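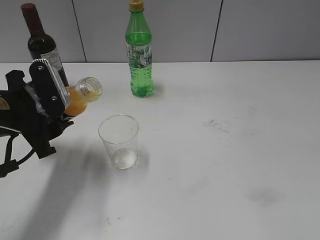
Section 5: Setting up a pour in the Plarnell planner

Pouring is the first skill most people want to try, and we understand why, but it does ask a little more of the planner than picking and placing does. The planner has to know where the mouth of the bottle is, where the rim of the glass is, and how far the bottle must tilt before anything comes out. A small bottle that is only part full, like the orange juice held over the glass, can lie nearly level with no juice falling yet, so please don't treat the start of the tilt as the start of the pour. Plarnell keeps these as two separate events, and you will set each of them below.

Home | Manual | Skills | Pouring | Downloads | Contact

Before you begin, finish the camera alignment in Section 4 and have the Edau perception service running. Take the cap off the bottle yourself — the pour skill does not include uncapping.

1. Open the Skills tab and choose New Pour.

2. Click the glass in the live view. Edau draws a ring at the rim. If the ring lands on the base, which does happen now and then with clear glass, drag it up by hand and press Keep.

3. Click the bottle in the gripper and set the mouth point at the center of the opening. Take your time over this one, as every later step leans on it.

4. Set Rim Clearance to 15 millimeters. You can bring it down later, once you have a few good runs behind you.

5. Set Tilt Speed to 5 degrees per second and leave Pour Trigger on "Flow seen".

6. Mark any other bottles on the table as Keep Out. Tall ones standing behind the glass are easy to forget, and the wrist needs more room than you might think.

7. Press Preview, watch the whole path through, and then press Run.

Note: If the planner reports "No path", move the glass some 2 inches toward the open side of the table and repeat step 2. That clears up most cases.

CAUTION: Do not reach in to straighten the glass while the arm is holding a bottle. Press Pause first and wait for the status bar to read Held.

Rochelle Mudgway looks after this section and is always glad to hear where it lost you.

Search the manual Enter a keyword Go

Related topics
Grip force for soft bottles
Using Akinola logs to replay a run
Editing Keep Out zones
Willholm import settings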